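Trikby Club Pack: the kitchen sim we run at school

Hi, I'm A-yeong Byun and I look after the after-school robotics club, so I get asked a lot what we practice on. It's this! Trikby is a simulated kitchen with a two-finger gripper, and the Club Pack gives you 13 seats on one license (we share, it's fine).

My lot started in April knowing nothing at all, and now they argue over grip angles during snack time. The task they keep going back to is Bread Run, where you steer the gripper over to a dark, lumpy thing that looks like a very crusty loaf and try to get the fingers lined up on it. There's a black case and a box with a dark gray lid standing just past it, so you have to think about what's behind your target too. I love that one!

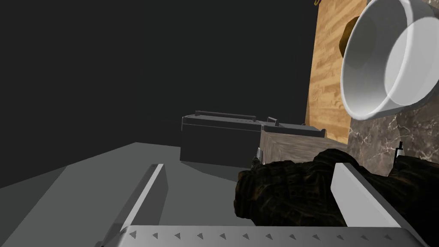 What you get

13 student seats and one teacher login
98 kitchen tasks, sorted from easy to mean
The Skornix gamepad profile, plus plain keyboard controls
Score sheets you can print for club contests

Price and ordering

$135 for the school year, item number 1374. Order through the Tokivness shop and put your club name in the notes box. It runs on our older lab laptops with shadows turned down a notch. If you want the arm-building lessons as well, those are in the Ham add-on, sold separately.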